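4.2 Drying practices and indoor moisture

The households in Tullov kept a written log of each wash load, the room where it was dried, and the time at which the last item was taken down. Logs were checked against the humidity readings every Friday. Of the households that enrolled, 14 returned logs complete enough to use in this section. The others are included only in the ventilation results.

Most loads were dried indoors through the heating season. The buildings have shared yards with clotheslines, but residents said they stopped using them once the evenings got damp. Bedrooms and hallways were the usual alternative. Kitchens were avoided because of cooking smells, and the bathrooms in the older Hirano blocks are too small for anything larger than a towel rail. Heavier items stayed up longest. Sweatshirts and jeans were often left overnight and then moved closer to a radiator in the morning, a step that the log sheets did not ask about but that several residents wrote in the margin.
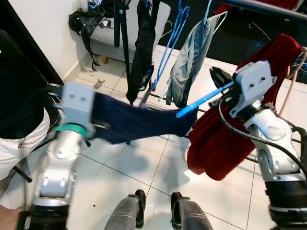 Facundo Ledesma told us that he had stopped thinking of drying as a separate chore. By his account something was always hanging up until April, and he took clothes straight from the hanger when he needed them. He also said that the log made his evenings look more orderly than they were, as he usually filled it in the next day. Similar remarks came up in other interviews, and we treat the recorded take-down times with caution for that reason. Start times are more reliable. They could be compared with the rise in the humidity trace, and where the two disagreed we used the trace.

Mean relative humidity in the drying room was 61 percent on days with at least one load and lower on days without. The rise began soon after the clothes were hung and in most homes had leveled off by bedtime. It fell slowly. Where the door was kept shut, readings took nearly two days to return to the level before the load, by which time the next load was often up. This overlap matters for the model described by Kubo and Morikawa, which treats each load as a single event
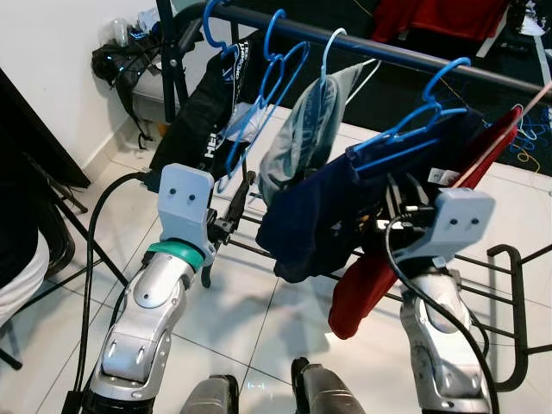

and allows the room to recover fully before the next one begins. In our data that condition was met in only five of the homes. For the rest we summed the moisture from overlapping loads and fitted one decay rate per room. The fit was acceptable in bedrooms and poor in hallways – probably because hallway doors are opened so often that a single rate has little meaning.

Spacing on the rack was not measured. Arūnas Kivi suggested during the planning stage that crowding might explain some of the difference between homes with similar rooms, and the Trullau pilot had reported longer drying times where items touched. We asked residents whether they left gaps, but the answers were too vague to code.

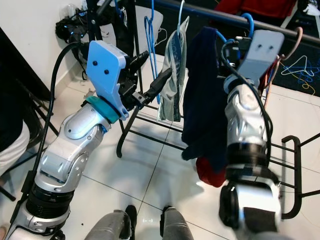

Figure 2. Hanging laundry.

Window opening was logged separately and is taken up in Section 4.3.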